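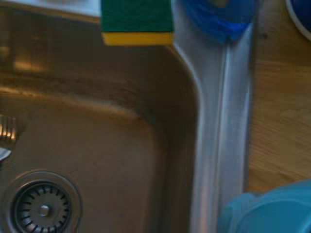
Ticket 121: Daily chant recording stops early on the Suteo page
Opened by: Stefaniia Hladun
Status: fixed, watching

Hello all! First, the new Pali reading pages are a joy, and our study group has been using them every evening. One snag though: the Metta Sutta recording stops at 90 seconds, just as the second verse gets going. The full chant runs to 105. The text underneath scrolls on happily to the end.

I tried it on my phone and on the old laptop, same result on both.
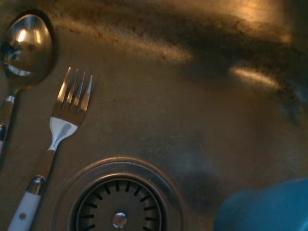
Reply from Lesard support

Thank you, what a clear report! I've played it through and get the same cut. The Heart Sutra and the refuge chants play in full, so it's this one file. Could you try the download link as well?

Stefaniia: Downloaded it, and it's all there, right up to the closing bell! Lovely recording, by the way.
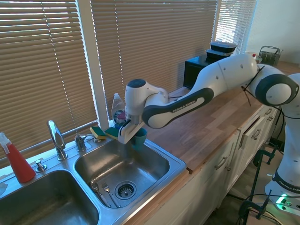

Lesard: Found it! The player was still using the length of the older, shorter version from May, so it dropped the last 15 seconds. I've put in the right length and cleared the saved copy. Please reload the page and have another go.

Stefaniia: Plays to the end now, bell and all. Brilliant! Will check the Tibetan chants tonight.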